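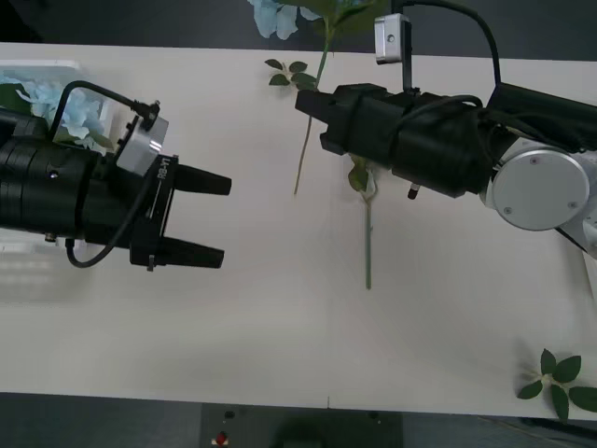 Drustside publishes good-practice guide for two-arm manipulation cells

Drustside, the robotics users' association, has released a good-practice guide for laboratories and small workshops that run two-arm manipulators at a shared table. The guide was published in January and covers layout, cable routing, stop functions, object handling and record keeping. It applies to cells in which both arms can reach the same part of the work surface and in which a person regularly enters the reach of the arms to reset objects between trials.

The text is voluntary. It does not replace a risk assessment or any legal duty that applies to the operator of the machine, and it does not cover production lines, mobile operation or arms carrying cutting or heating tools. Members who adopt it are asked to publish a short statement listing the clauses they do not follow.

Tobias Blackwood, who edited the guide, said the drafting group had limited itself to measures that a lab could carry out with its own staff. "We left out anything that would need a new controller or a new room," he said. "Most of the clauses come down to where the cable goes, where the button is and what gets written down."

Shared reach

The longest chapter deals with the part of the table that both grippers can enter. Operators are asked to define this region in software, mark its limits on a drawing kept at the cell, and state which arm has priority inside it. Where both arms must be in the region at the same time, as in handover or two-handed assembly, the guide calls for a reduced speed limit that applies to both arms, including the one that is stationary when the other enters.

A gripper with open fingers is to be treated as wider than a closed one in collision checking. The guide notes that several widely used planning setups model the gripper as a fixed shape, taken from the closed position, and recommends replacing this with the fully open outline unless the planner updates the model from the measured finger position.

Clearance between the two grippers is not set at a single value. Each site derives its own from stopping distance at the reduced speed, plus an allowance for the object being held. For long or flexible objects the allowance is measured from the end of the object, since a stem, rod or cable can reach the opposite arm well before the fingers do.

Wrist equipment and cables

Sensors mounted at the wrist are covered separately. The guide asks that any added module, its bracket and its connector be included in the collision model, and that the cable be treated as part of the arm for the full length of its loop. Slack must be sufficient for the whole range of wrist rotation used in the task and no more than that. Cables that hang below the gripper are permitted only if the task description records the lowest point of the loop and the approach heights are set accordingly.

Vasco Coelho, a controls engineer at Antunes, which took part in the review, said this clause produced the most comments. "An earlier draft would have banned hanging loops altogether," he said. "Labs pointed out that a short cable pulls on the connector every time the wrist turns over, and that is a fault of its own. So the loop stays, but it has to be measured, and it has to be in the file."

Connectors are to be inspected at the start of each working session. Any contact between a cable and an object on the table counts as an event and is logged, whether or not the trial was completed.

Objects on the table

A chapter on task objects responds to the growing use of light, irregular items in manipulation trials. Artificial flowers are discussed at some length. They are cheap and available in repeatable shapes, but leaves and blossoms work loose with handling, and a detached sprig changes both the grasp and the appearance of the table from one trial to the next.

The guide requires a written start condition for each task. It must say which objects are present, which of them may overlap, which are in a container and what is to be done with loose parts. Loose parts may be left on the table as deliberate clutter if the start condition says so. Otherwise they are removed before the next trial. Translucent containers are allowed, with a note in the record, as they can affect depth sensing.

Object sets are retired by condition. A draft proposal to retire them after 2,000 grasps was dropped during review — sites reported that sturdier objects were still sound at that point, and that thin stems had bent out of shape long before it. The final text asks for a reference photograph of each object when new and a comparison at intervals chosen by the site.

Stop functions and entry

Before a person reaches over the table, both arms must be in a monitored standstill. Pausing the task program is not accepted as equivalent. The state must be shown by an indicator that can be seen from the position where the person stands, and motion may resume only after a separate action taken from outside the reach of the arms.

The stop control must be reachable without leaning over the work surface. The guide recommends a second stop control on the opposite side wherever the operator may approach from more than one direction. Stops are to be tested at the beginning of each session with both arms moving at the reduced speed, and the result is entered with the tester's initials.

Anqi Yan, who led the chapter, said many sites tested the stop with the arms at rest. "That tells you the button is connected," she said. "It does not tell you how far the gripper travels after it is pressed, and that figure is what the clearance is based on."

Teleoperation is treated as a special case. When a person drives the arms by hand controls, the reduced speed limit in the shared region remains active and cannot be overridden by the operator. A teleoperator who cannot see the whole table directly must have a second person at the cell with access to a stop control.

Records

Each site keeps one file per cell. It contains the layout drawing, the shared region limits, the measured stopping distances, the cable measurements, the start conditions and the event log. Software versions are recorded whenever they change. Trial data released to other groups should be accompanied by the start condition and by a list of events that occurred during collection.

A template for the file is supplied with the guide. It was tested by Busatar, a contract research firm, which ran it alongside its existing paperwork. Madalena Brandão, the firm's laboratory manager, said the template had taken longer to fill in at the first cell than expected, mainly because no drawing of the shared region existed. "The second cell went faster," she said. "The event log is the part the technicians use. The rest gets opened when something is moved."

Comments and open points

Drustside received 68 written comments on the draft. The largest group concerned cable routing, followed by the definition of standstill. Several respondents asked for numerical force limits for grippers. The drafting group declined, on the ground that contact limits are dealt with in existing safety standards and that a separate table would invite sites to use the wrong one.

Two matters were held over. The first is the use of learned control policies, where the motion inside the shared region is not known in advance. The current text requires the region limits and the speed limit to be enforced by a layer outside the policy, but gives no method for checking that layer. The second is the handling of cells in which an arm is mounted on a moving base that is parked for the duration of the task. For now the guide applies to such cells only when the base is immobilized and its drive is disabled.

Yến Lã of Humon, a software supplier that submitted comments on learned policies, said the external layer was the right starting point but that the guide should say how often it must be exercised. "If the policy behaves well, the limit is never reached, and then you have no record of it working," she said. "A scheduled test would fix that." Blackwood said a test procedure was being drafted and would be circulated to members before it was added.

The guide and the file template are available to members and non-members without charge. Sites that began work under the draft may keep their existing files, provided the cable measurements and the moving-arm stop test are added.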